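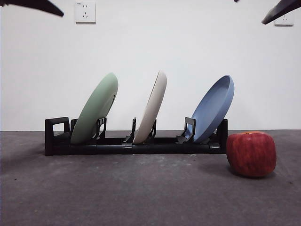
Someone replied to my last thread asking why I don't just program the thing to put a plate in a rack, if I already know where the plate goes and where the rack is.

Fair question. I asked it too, in my first week, with much more confidence.

I know where the plate goes the way I know how to tie my shoes. Ask me to write it down and you get a page and a half of lies.

So we show it. I drive the arm by remote, the arm does the chore, the computer keeps everything: joint angles, gripper opening, video. Then we train on the pile and see what it thinks I meant.

The pile for plates currently stands at 2,605 demonstrations. I did most of those. My resume now has a gap that can only be explained with crockery.

The project is called Zostavgate. I don't know what it means and I missed the meeting where it was voted on. The shared folder is spelled three different ways.

The remote setup is called Bellini, like the drink. Picture a small arm clamped to a desk, shaped like the big arm but lighter, with a trigger at the end. Move the small one, the big one copies you a moment later.

That moment is the whole job. You don't feel the delay on long moves. You feel it when the rim of a plate is a finger's width from a prong and you twitch.

Things I do before every recording session:
Wipe the rubber on the fingertips.
Home both arms.
Check that the clock on the recorder agrees with the clock on the camera.
Take off my watch.
Put my phone in the drawer.

The watch one is embarrassing. It caught on the trigger guard once and the big arm performed what I can only call a salute.

OK, plates. People assume the hard part is picking one up. The gripper is two fingers. A plate edge is thin and flat. They were made for each other. You come in from above, straddle the rim, close, lift. Done.

The hard part is letting go.

A plate in a rack wants to lean. Which way it leans depends on how you lowered it, where the weight is, which prong it met first. If you open the fingers before it has settled, it picks its own direction, and it has terrible judgment.

What you want is to lower until the bottom edge is down, tip the top a little, feel it come to rest, then open. "Feel" is generous. Bellini gives you no force at all. You watch the plate stop moving relative to the fingers and you call that feeling.

For my first hundred or so recordings I opened too early, because a person would. Your hand stays near the plate after you let go. It hovers, ready to save things. The gripper hovers too, but it has never saved anything in its life.

And the robot learned it! The early policy had my exact nervous release. It would come down nicely, let go half an inch high, and then wait there over the wreckage. I recognized my own posture.

We threw those out. That hurt more than it should have. Somebody suggested keeping them "for diversity," and I'd like it noted that I was calm.

A reply asks if the robot gets confused by different colors of plate. It did! Very much. Our first batch was all one color and it became a specialist. Put down a different plate and it would visit the spot where it expected the old one, close on nothing, and carry the nothing to the rack with real care.

It placed the nothing beautifully, by the way. Best release we'd had.

Now we swap colors and shuffle the order between recordings. Pastels are harder for me on the monitor than you'd think, the pale ones especially. The cream one edge-on is a pencil line.

Then there's the apple. There is a set of recordings where fruit lives near the rack, and the whole point of the fruit is to be left alone. You do the plates and you don't touch the apple. You don't even look at it meaningfully.

This is harder to teach than the plates. Everything in a demonstration says "go do something to an object." How do you demonstrate not caring about an apple? You do the plates near it, over and over, in a slightly bored way.

There's also a set where you ARE supposed to move the apple. Same apple, other instruction. The words that go with the recording are the only difference, which means I have to read the card before I start. I have an entire folder of excellent apple placements filed under plate tasks.

Apple gripping tip, for the tiny audience that needs it: go for the widest part, close slowly, and stop when the fruit stops rolling. Close fast and it squirts out toward the wall. The policy learned that one from me too.

Question from the replies: "isn't this just a video game?"

A video game where the level is always the same, you can't see your score until the training run finishes, and the final boss is a dish rack. So yes.

I'll say this for it, though. You get good. In month one a single plate took me long enough that the recorder asked if I was still there. Now I can rack one in a few seconds and the motion looks like somebody meant it.

Which is a new problem! Smooth fast experts make bad teachers. If I never miss, the robot never sees what a recovery looks like. First time it drifts a little off, it's in a part of the world I never showed it, and it just sort of… continues.

So now some sessions are mistakes on purpose. Come in crooked, notice, back up, fix it. Touch the prong with the rim, lift, shift, try again.

Acting clumsy convincingly is a skill. My fake mistakes were too polite. I'd miss by the same tidy amount on the same side every time, and the robot picked up a little stutter to the left before each plate, like a golfer.

The fix was to have my colleague on the Stindley end nudge the rack before I start, without telling me how far. Real confusion, real recovery. I've never been so annoyed for the sake of data quality.

Oh, yes: Stindley is the other site. They have the same arm and the same rack and get different results. We spent most of October finding out why.

Theories we entertained, in order: their floor, their lights, their cables, their attitude.

It was the fingertips. Theirs were newer and grabbier, so a plate held by the edge didn't swing. Ours were worn smooth, so it swung a bit and I'd learned to use the swing to tip it into the slot. I thought that was technique. It was maintenance.

New fingertips went on and I was bad at my job again for two days.

Someone wanted to know about guiding the arm by hand instead, grabbing it and walking it through. We do that at Tromanberg, which is the bigger arm in the back with the joints that go soft when you hold a button.

Pro: you feel everything. Weight, contact, the little knock when the plate meets the rail. My releases were good on the first afternoon.

Con: you're in the video. My forearm is in every single one of those recordings. We trained on them and the robot did fine as long as it could see an arm. Take me away and it stalled, apparently waiting for the sleeve.

There are ways around that. You record the path by hand, then step back and have the robot replay it alone for the camera. It doubles the time and you get to stand there watching your own hesitation performed back at you by a machine with no embarrassment.

So: remote for volume, hands for the fiddly bits where I need to learn what the contact is like before I can fake it on Bellini. I do a handful by hand, then go back to the desk while my wrist remembers.

Numbers, for those who asked. Last evaluation was 100 attempts, mixed plates, rack moved between tries, and 17 were failures. I went through all of them with a sandwich.

Most were the middle of the rack. If the slots on either side are full, there's not much room for fat fingers to open, and it clips a neighbor on the way out. I do that too. I just swear at it, and the recorder doesn't keep audio.

A few were the last slot, where it got shy near the end post and set the plate down beside the rack, neatly, as if there were an extra slot only it could see.

One was perfect until it went back and took the plate out again. I watched that one several times. In its defense I have demonstrations where I do precisely that, because I forgot to press stop and got bored.

Pressing stop is half the discipline. The recording includes whatever you do after the task. Drift home, fidget, poke the rack to see if it's straight. All of it goes in the pile as wisdom.

My current rule is: plate down, fingers open, straight up, stop. Hand off the trigger. If I want to fidget I fidget on my own time.

To whoever asked if I do dishes at home: yes, and I've started coming at the rack from directly overhead with two fingers. It's slower. I've been told to quit it.

Next up is getting more recordings where the neighboring slots are taken, with the fingers opening as little as they can get away with. I tried a few this morning and the trigger is far too springy for it, so I'm off to find a softer spring. If you've got a favorite kind of spring, replies are open.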